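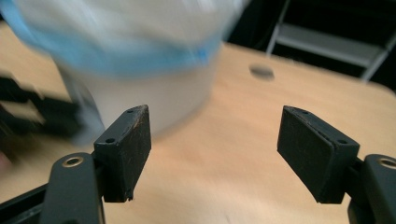
When will the Wurnora hydroelectric station return to full output?

All four generating units are scheduled to be back in service by the end of next year's maintenance season, with the first refurbished unit to be reconnected to the grid this winter.

Jul 22, 2020 — Bralavlow Energy has confirmed the timetable for the renewal of its Wurnora generating station, following approval of the final stage of the program by the company's board. The work covers the replacement of turbine runners, the rewinding of generators and the modernization of the control centre that supervises the plant and the Caron switchyard downstream.

Wurnora has 4 generating units with a combined capacity of 655 megawatts. Three of them will remain available during each phase of the work, and the company expects to meet its supply commitments throughout. Unit 2 was withdrawn from service in the spring and dismantled to the level of the lower bearing. Its new runner has been delivered to the site and will be lowered into position once inspection of the draft tube is complete.

“The station has supplied this region for two generations, and its civil structures remain in very good condition,” said Ginette Carrier, Vice-President of Generation at Bralavlow Energy. “Renewing the electrical and mechanical equipment will allow the plant to operate for decades to come without any change to the reservoir or to the licensed water levels.”

Once all units have been refurbished, annual production is expected to rise by 74 gigawatt-hours from the same volume of water. The increase is attributed mainly to the revised blade profile of the new runners, which are designed to perform better at partial load. No additional flooding or shoreline works are planned.

Flows in the Worner River below the station will continue to be managed under the existing water licence. Minimum flow requirements during the fish spawning period are unaffected. Short interruptions to the spillway release schedule may be necessary while the intake gates of each unit are tested, and notices will be posted at the boat launch and on the company's website before each test.

The access road across the dam will be reduced to a single lane during deliveries of heavy components. Mervin Gosselin, Station Manager at Wurnora, said that drivers should follow the posted signals and allow extra time. The lookout on the east bank stays open, but the adjoining parking area has been reserved for contractors until the Unit 2 work is finished.

Contracts for the remaining units include options for local fabrication of the wicket gates and associated steelwork. Suppliers that wish to be considered must register with the company's procurement office before the tender documents are issued in the fall.

A further update on the project will be published when Unit 2 has completed its commissioning tests.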